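Pisberg Forums > Manipulation > Data and training

Thread: Do random sim objects buy you anything?

ferrule_joe
Original poster

I've been handed a plan that says we generate our grasp examples in simulation with random props, random skins and random backdrops, then train the wrist-view policy on the lot. The argument is that if the thing has seen enough nonsense it will treat our real bins as one more variation. I have read this claim in a dozen write-ups and every one of them tests on a tidy table with six objects.

Our real parts are molded caps and short hose fittings. Dull gray, all of them. My gut says I should spend the money on a person with a controller and a pile of hose fittings. Talk me out of it, or don't.

mkettleson

Depends what you mean by random. Random lighting and camera jitter, yes, always. Random textures, mostly yes. Random shapes, I've seen it help and I've seen it eat a month.

What's your budget for real demos?

ferrule_joe

301 real episodes so far, collected by two people over the winter. I can probably get another 50 before the end of May. After that the arm goes back on the line and I get it on a Saturday if I ask nicely.

Hậu Khúc

We did this at Clornside. Random props, procedural skins, painted backdrops, wrist camera only. I'd do it again, with reservations. The policy trained on real data alone fell apart whenever the table covering changed. With the sim set mixed in, it stopped caring about the table covering. That was worth having.

What it did not do is make the grasps any better on parts the real set covered badly. I had hoped it would and I was wrong.

tolvane

"It stopped caring about the table covering" is a thing people say after trying two table coverings.

Hậu Khúc

Eleven, if you want to know. Cutting mat, bare steel, brown paper, a bath towel, etc. I'm not selling anything.

tolvane

OK, eleven is more than I expected. Did you hold out any of them, or did you pick the mixing ratio while looking at all 11?

Hậu Khúc

Picked the ratio on 3 and left the others alone. I would have liked a cleaner split but that's what we did.

brasswick

Can somebody post what these scenes look like? Every time this comes up people describe them as "diverse" and I have no idea if that means a cup in a different color or a fever dream.

mkettleson

Fever dream, usually.

ferrule_joe

I'll post one later from the first batch. I was looking at them over lunch and it put me off my sandwich a bit.

dunmore_rig

Different complaint. Where do the labels come from in your batch? If a scripted planner is picking the grasps, you're teaching the policy to copy the planner, and the planner had the full geometry. It knows where the back side of the object is. The wrist camera doesn't. So you get examples where the correct move depends on something that isn't in the view at all, and the network learns to guess with great confidence.

We threw out a whole Hoàng run over this. Loss curve looked lovely.

ferrule_joe

Scripted planner, yes. Pondadent's exporter, stock settings. So that's me told.

mkettleson

I disagree with dunmore on how bad it is. You can filter. Render each start view, check how much of the target shows in it, drop episodes where too little is visible. It's an afternoon of work.

dunmore_rig

You can filter on visible area. That says nothing about whether the visible part is the part that matters. A flat disc seen near its edge has very little area and may be perfectly graspable. A big smooth bulb has loads of area and tells you nothing about what's attached to the other side.

mkettleson

Fair. I'd still filter.

ferrule_joe

OK, the promised one. Wrist view, random target, random clutter, random skin on both. I went looking for a bad one and didn't have to look for long.

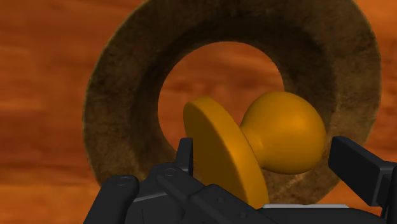 Sim wrist view, first batch. Pacifier between the fingers, brown ring behind it.

brasswick

Right, so fever dream.

tolvane

My problem with this one is scale. Look at the pacifier against the gripper. What does the policy learn about size from that? Your caps are going to be how big in view?

ferrule_joe

A lot smaller. Maybe a thumbnail's worth of pixels at the start of the approach.

tolvane

Then I'd want the size range pinned down before anything else. I don't mind the orange sky and I don't mind the felt doughnut, or bark, or whatever that skin is meant to be. I do mind spending the network's time on objects this large in view when the job is small caps.

Hậu Khúc

I'd keep it, personally. You have a glossy target in front of a rough distractor, and part of the target overlaps the distractor and part of it sits in front of the hole. That's a hard segmentation case and it comes for free. Our real bins had plenty of that, parts seen through other parts.

dunmore_rig

It's a hard case with the difficulty taken out. Bright yellow on dark brown on orange. A color threshold would find that pacifier. Joe's parts are gray on gray. If you want the overlap lesson you need the overlap without the color giving it away.

Hậu Khúc

That I agree with. We had a share of scenes where target and clutter drew from the same skin. I should have said so earlier. Those were the ones that seemed to matter when we took groups out one at a time, though I only ran that comparison once per group, so don't carve it in stone.

tolvane

Once per group, one seed?

Hậu Khúc

One seed. I know.

brasswick

And where's the grasp supposed to go on that thing anyway? Disc, knob or neck?

ferrule_joe

The planner doesn't say in the still. I'd have to open the episode. I'm fairly sure the answer differs from episode to episode, and there's dunmore's point again.

mkettleson

So what are you going to do?

ferrule_joe

Collect the other 50 real ones whatever happens, with the bins as messy as the line leaves them. Cut the sim object sizes down to match. Same-skin scenes for half the batch. Hold out two bins that nobody is allowed to tune on, me included. Train with and without the sim data, three seeds each, and look at grasps on the held-out bins only.

If the sim data doesn't show up in that, I'm dropping it and asking for more operator hours.

tolvane

Three seeds is thin but I'll read the post.

dunmore_rig

Log the failures by type too, missed part versus wrong part versus dropped. We only kept a success rate and I've regretted it since.

ferrule_joe

Will do. Does anybody have a size config for the Pondadent exporter that works? The one in the docs throws an error for me on the minimum.

mkettleson

Minimum has to be set per object group, the global one gets ignored. I'll send you mine tonight.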